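Picking Up After Ourselves

Machines have been promised for the household and the shop floor for decades. A look at what they can be trusted with today, and what still waits for a person.

The oldest chore in any home with children is also one of the shortest. A parent crosses the room, bends down, and puts the toys back in the box. The task needs no training and very little attention. Most adults do it while talking about something else.

For a machine it remains a serious undertaking. Over the past year this magazine has followed work at two organizations that approach the problem from opposite ends. Nevside, a research group, studies the handling of everyday objects that have no fixed place or position. Poken operates a repair and resale center for used household goods, where every incoming crate must be emptied, sorted, and checked by hand. Both were asked the same question: can a machine do this work yet? Both gave an answer that began with "partly."

The difference between a factory and a toy box

Industrial robots have long been dependable at jobs in which the part, the tool, and the position stay the same. A welding arm on a production line returns to one point all day, and the line is built around that point. Nothing about the arm needs to know what a door panel is.

A box of mixed goods offers no such comfort. Each item arrives at its own angle. One is stiff and another gives way. Some lean against the wall of the container, where a pair of fingers cannot close around them from both sides. Others lie in contact with a neighbor, so that a grasp intended for one object disturbs two. The corner of a bin, which a person clears without thinking by sliding an item toward the middle, is among the hardest places for a gripper to work.

Toys are a useful test for these reasons. They are light, they are inexpensive, and their shapes follow no common rule. A building block has flat sides that suit a simple two-sided grip. A dinosaur has a neck, a tail, and legs, and a hold that works at the trunk may fail completely at the tail. Staff at Nevside said that a system able to handle both without special instruction would be of interest well beyond the nursery.
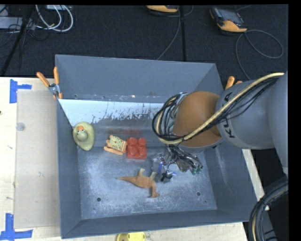
What the trials showed

The Nevside program, called Imai, ran through the winter and closed in March. It recorded 1,000 attempts to lift a single item from a container holding several. In 762 of these, the item was raised and carried to its destination without being dropped. The remainder ended in a slip, an empty grasp, or a stop ordered by the safety software.

The group regards the result as respectable and is careful about what it means. A household would not accept a helper that failed at so many of its errands, however politely it tried again. The failures were also unevenly spread. Blocks and other compact pieces caused little difficulty. Long or curved objects lying on their sides accounted for a large share of the losses, as did anything resting against a wall.

Repeated attempts improved matters. When the arm was allowed to nudge an object before grasping it, several of the stubborn cases became ordinary ones. The cost was time. A careful sequence of looking, nudging, looking again, and lifting could take a full minute for one small item, and a child can empty the box faster than that.

Mekilstead, a supplier of handling equipment that advises the program, considers speed the lesser problem. In its view, recovery matters more. A person who drops a toy picks it up again and barely notices. A machine must first recognize that the toy is gone, then find it, then decide whether it can be reached. Each of those steps is now an area of study in its own right.

The view from the sorting floor

At Poken the question is put in terms of labor. The center received 2,745 crates last year, and the contents of each were removed one item at a time. Toys were the most varied category. They came mixed with kitchen goods, picture frames, and loose game pieces, and a good many had to be wiped, tested, or matched with missing parts before they could go on a shelf.

The center has used conveyors and automatic scales for years and is satisfied with both. Its single trial of a picking arm lasted 15 weeks. The arm moved items from crate to belt at a steady pace when the crates were shallow and thinly filled. Deep or crowded crates were another matter, and an operator had to stand by to free the arm or rearrange the contents. The supervisor's report noted that the operator could have emptied the crate in the time spent waiting.

Poken has not given up on the idea. Its managers now see the likely first use as overnight work, when slow progress costs little and a crate that defeats the machine can simply be set aside for the morning shift. They also expect to change the crates themselves. Lower sides and fewer items in each would help people as much as equipment.

Judgment is a separate chore

Moving an object is only part of the work. Sorters at Poken decide hundreds of times a day whether something is worth keeping. A worn toy may be discarded, cleaned, or set aside for a collector, and the choice rests on smell, weight, wear, and some memory of what has sold before. Software can assist with identification. No system examined for this article could be left to make the decision alone.

The same is true at home. Tidying a room involves knowing which construction on the carpet is rubbish and which is a castle that must stand until after dinner - a distinction that many adults also fail to make.

What households may expect

Robot vacuum cleaners succeeded by taking on a narrow job and doing it on a flat surface. The next household machines will probably follow the same pattern, with a limited set of objects and a known place to put them. Nevside plans to resume testing in September with deeper containers and a softer gripper. Poken will review its position once those results are available, and until then its crates will continue to be unpacked by hand.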